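### 3.2 Marking out the table

I should say up front that I love brown paper. Kumudini Kumarasinghe talked me into it back in June, when we were still arguing over whether a printed mat would look more serious (it would, and it would also have cost us a good chunk of the Geltwood budget). Paper takes tape well, it doesn't glare under the lamps, and when you've ruined a sheet you tear it off and roll out another one!

The lines themselves are blue masking tape, run across the sheet both ways to give us rectangular cells. Javiera Arancibia did the first layout with a steel ruler and a lot of patience. I did the second one, and you can tell, because my lines wander. We went back and forth on redoing it and decided to leave it alone. What we care about in this section is which cell a plate ends up in, and a line that bows a little doesn't change that for anyone reading the table.

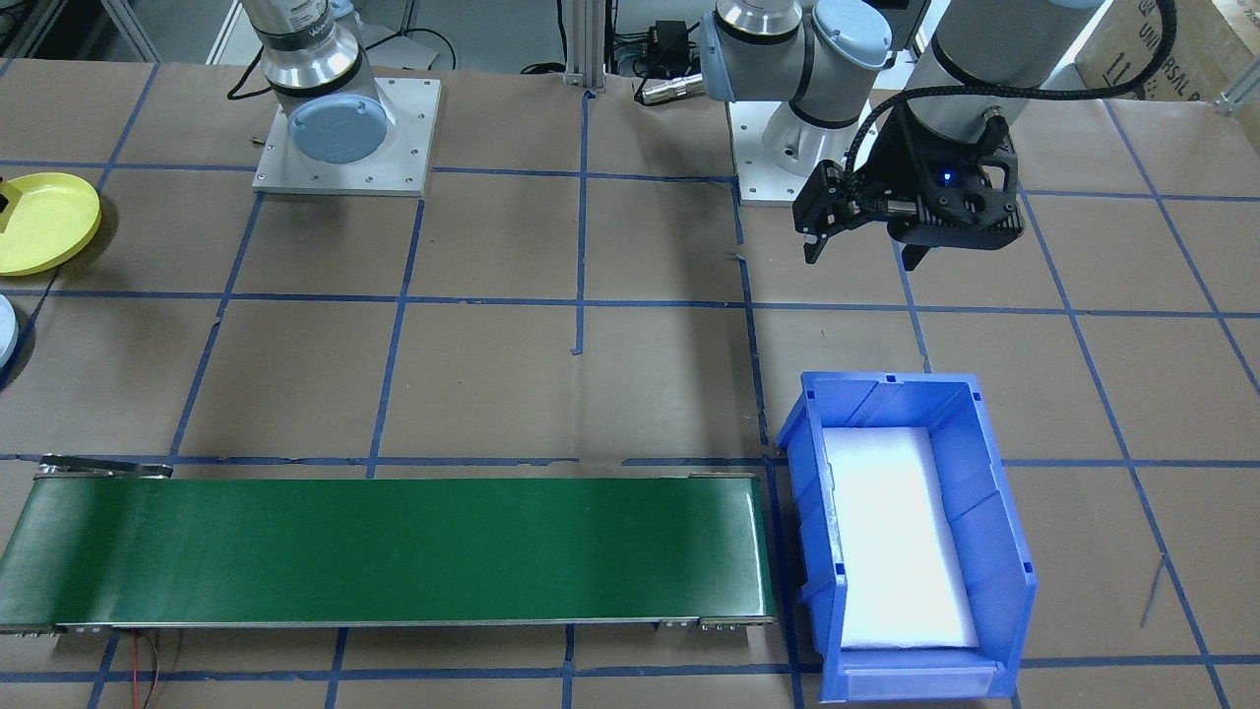 **Figure 2.** The work surface with its paper cover and taped grid. A yellow round plate is at the far left.

We did try other coverings first. The Flerkholm cloth was nice to the touch but it crept, so by late afternoon the whole grid had shifted toward the window, and Javiera was pinning it down with mugs. Bare tabletop was worse, as the tape left a gummy edge that took ages to scrub off. Paper won by a mile.

Across the full study we logged 101 placements on the taped sheet. In 86 of them both readers wrote down the same cell on the first pass, and most of the rest were plates sitting smack on a line, where I'd argue there isn't a right answer anyway. Our rule for those was borrowed from a 1963 housekeeping manual that Kumudini found at a yard sale: the dish belongs to whichever space holds more of it. Where the readers still couldn't agree, we kept both cells in the log and marked the row with a star. Section 4 gives the starred rows separately.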